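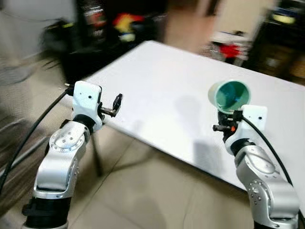

Forent Animation Archive: Progress Report to the Yaman Fund
Reporting period: February to April

1. Status

The grant covers cataloging and subtitling of the Prinness collection, a private set of Japanese animated series recorded from television and home video and donated to the Clevardale library. The collection holds 56 series. Cataloging is complete for 41 of them. Subtitling has started on three.

2. Cataloging

Each series now has a record with original title, English title, studio, episode count, source format and condition. Titles follow the spelling on the original packaging where packaging survives. Where it does not, the opening credits were used.

Duplicates took longer than planned. Several series are present both as broadcast recordings and as store-bought tapes, and the two versions differ in length. Broadcast recordings usually keep the episode previews, and the tapes often drop them. Both versions are kept and cross-referenced under one record.

Two series remain unidentified. Both lack title cards, and the credits are too degraded to read. They are listed under temporary numbers – the numbers will stay searchable after a title is confirmed.

3. Subtitles

The style guide was revised in March. Honorifics are kept. Song lyrics are translated only when they bear on the plot. Attack names and other coined terms are held in a shared glossary, which has reached 2,000 entries. Translators may propose changes to an entry, but episodes already timed are not reopened until the whole series is done.

Timing is behind translation by one series. The delay comes from variable frame rates in the older transfers, which cause subtitles to drift toward the end of each episode. A correction is now applied per reel change. It works on two of the three series; the third still needs manual adjustment.

4. Budget

Spending is within the approved lines. Storage cost less than forecast, and translation cost slightly more. We ask to move the storage surplus to translation. No increase in the total is requested.

5. Next period

– Finish cataloging the remaining 15 series
– Complete timing on the first three subtitled series
– Open the reading room catalog at Clevardale to library card holders
– Send the glossary to the Fund for review

The viewing schedule for the reading room will follow separately once the library confirms its summer hours.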